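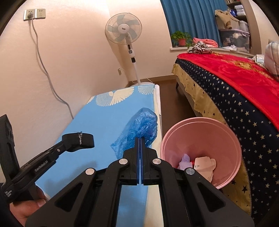 What should a gripper have hold of before it lifts a plastic bag off a table?
The gathered end, with the film bunched into one narrow neck between the finger pads. A single layer pinched somewhere in the middle of the bag is a poor hold and should be released and taken again.

HANDLING BAGS AND TRASH WITH A GRIPPER: HOUSE RULES FOR A BEDROOM OR SMALL ROOM

By Lungile Oosthuizen
Last checked Thursday, January 25, 2024

These rules apply to tidying work done with two-finger grippers in ordinary furnished rooms, whether the tool is held in the hand or mounted on an arm. They cover thin plastic bags, paper scraps, small textiles and the bin. Kitchens and bathrooms have their own page. Where a rule says "must", stop work until it is met. Where it says "should", use judgment and write down what you did.

1. Before starting

Walk the route from the work surface to the bin once with nothing in the gripper. Both sides of the tool need clearance, and the side plates are usually wider than people remember. A tool that passes easily between a table and a bed with the fingers closed may catch on the bedding with the fingers open.

Power cords must be clear of the work surface. A cord that hangs down a wall and goes behind a table is acceptable if it has slack and does not cross the area where the fingers will travel. A cord lying on the table is not acceptable. Move it or unplug it.

Fans must be off. Moving air shifts an empty bag enough to spoil the approach, and a loose bag should never be near a running fan anyway. Close the window if the curtains are moving.

Wipe the finger pads with a dry cotton cloth. Skin oil and dust on the pad are the most common cause of slipping on plastic film. Do not use furniture polish, hand sanitizer with moisturizer, or anything scented.

Check the pivot pins by hand. Each linkage should move freely and have no side play you can feel. If a pin has worked outward, take the tool out of use and label it.

2. The work surface

A cloth-covered table is harder to work on than a bare one. The fingertips can pick up the cloth together with the bag, and a thin cloth will slide before the operator feels any resistance. Three remedies, in order of preference:

Clip the cloth to the table at the near edge and the far edge.
Put a non-slip mat under the cloth.
Remove the cloth.

Weighting the cloth with books or mugs is not permitted. They end up in the path of the tool.

Color matters more than people expect. Translucent plastic on cloth of a similar color has a weak outline, and the thin parts of the bag take on the color of whatever is under them. An operator can usually find the edge by looking for shine and fold lines. A camera system may not. If the work depends on a camera, note the color of the cloth and the color of the bag in the log so that a run of misses can be traced later. Patterned cloth is allowed. Note it in the same way.

Light should come from above or from the far side of the table. When the operator's own shadow falls across the bag, step to one side.

3. Picking up a thin bag

Approach with the fingers open a little wider than the bunched part of the bag. Too wide an opening sweeps up cloth and neighboring items.

Lower until the fingertips are just above the surface. They should not press into it. On the Dernico holder we use for practice, a strip of tape on the fingertip shows the correct height, and the same trick works on most tools.

Close slowly. Film folds inward as the fingers meet, and a slow close gathers more of it. A fast close tends to push the bag away.

With the fingers closed, look at the gap between the two tips. On a full bunch you should see the film between the pads and very little light. If the tips are fully together with nothing between them, open and start over. Do not drag the closed fingers across the cloth in the hope of catching an edge.

Lift straight up a short distance and pause. If the cloth rises too, lower, open, and clip the cloth before the second attempt. If the bag stays in the fingers, continue.

Two attempts are allowed at one spot. After the second miss, turn the bag by hand or pick a different part of it. Repeated pecking at one place flattens the film, and every later attempt is worse.

Bags with something inside must be opened and checked by hand first. Glass, batteries, blades and liquids are never lifted by gripper under these rules.

4. Working with two tools

Two tools at one table are useful when one holds the bag open and the other places items in it. The following applies.

Agree who moves first. The second tool stays still until the first has stopped.

Keep the linkages apart. Contact between fingertips is a nuisance. Contact between linkages can bend a bar or trap a finger, and it must be reported even if there is no damage.

A free hand stays on the grip of its own tool. Do not reach across with the thumb or fingers to help the other tool. If the bag needs help, both tools stop, one is set down, and the hand does the job.

Straps and bands on either tool should be fastened flat. A band with a rough or frayed seam will snag on film and on knitted fabric. Trim the loose threads or replace the band.

5. Carrying to the bin

Keep the bag low. The correct height is just above the rim of the bin, and there is no reason to raise it higher on the way over.

Do not pass over the bed. Bedding is the surface most likely to catch a trailing corner, and scraps that fall onto a patterned blanket are easily missed. If the bin stands where the tool must cross the bed to reach it, move the bin.

The best place for the bin is directly beside the table, touching it or nearly so, on the side the tool already faces. A wide round bin with a thick rim is preferred. Narrow bins and bins with swing lids are not suitable for gripper work. Flip-top lids should be taken off and stored elsewhere.

6. Releasing

Open the fingers only when the whole bunch is inside the rim. Film clings to padding, so open fully, wait, and look. If the bag is still hanging from one finger, close and open once more. Shaking the tool is not permitted, as it loosens the pins and throws scraps outside the bin.

If the bag still clings, remove it by hand and wipe the pads before the next lift.

Light items already in the bin may be lifted by the air the bag pushes down. Lower the bag into the bin a little way before release.

Empty the bin when it is half full. Above that level, a loose bag sits proud of the contents and can spring back out over the rim. Check the contents by eye before emptying. Paper with printing on it goes in a tray for the householder to look through, unless you have been told otherwise.

7. Items that are not trash

A bedroom has many soft, crumpled things in it that are not waste. Clothing draped over a storage box, folded quilts, papers on a windowsill and small cloths near a pillow are outside the work area by default. Set the limits at the start: the table and the bin are in, everything else is out. Anything moved into the area is asked about before it is handled.

Potted plants near the work area are moved only by hand, with the householder's consent.

An empty bag left on a table may be kept for reuse. Ask once at the start of the session and note the answer.

8. Padding and wear

Soft padding on the inner face of each finger must cover the full contact area. Replace both pads together, even if only one is worn, or the fingers will meet off center.

Under the Flellach schedule, which is the one we follow, pads are inspected every 288 closes and replaced at any sign of lifting at the edge. Acharya pads are a little thicker and need the closing stop reset after fitting. We changed over to them in November and kept one old set for comparison. The old set slips more on film and less on cotton.

Do not mix pad makes on one tool.

Test after fitting: close on one sheet of kitchen film laid over the fingertip, then pull the film gently by hand. It should resist evenly on both sides. If it slides out at a slant, one pad is high.

9. The log

One line per lift. Write the item, the surface, the number of attempts and the result. Use "held", "missed", "slipped" or "cloth". Do not use "OK".

In our own log for the small bedroom there are 515 lifts of plastic bags, and 19 of them are marked "cloth". All 19 were on an unclipped table covering, and the clip rule in section 2 comes from that.

Log sheets go in the Clasley folder on the shelf by the door. Fill them in during the session - entries made from memory the next day are struck out.

10. Storage

Close the fingers lightly before putting a tool away. Storing it clamped tight leaves a dent in the padding, and storing it open invites damage to the tips. Lay it on its side on a dry shelf, with no other tool on top.

Keep empty bags away from children and pets between sessions, including those waiting on the table for the next lift.

Corrections to this page go to Lungile, with the section number in the subject line.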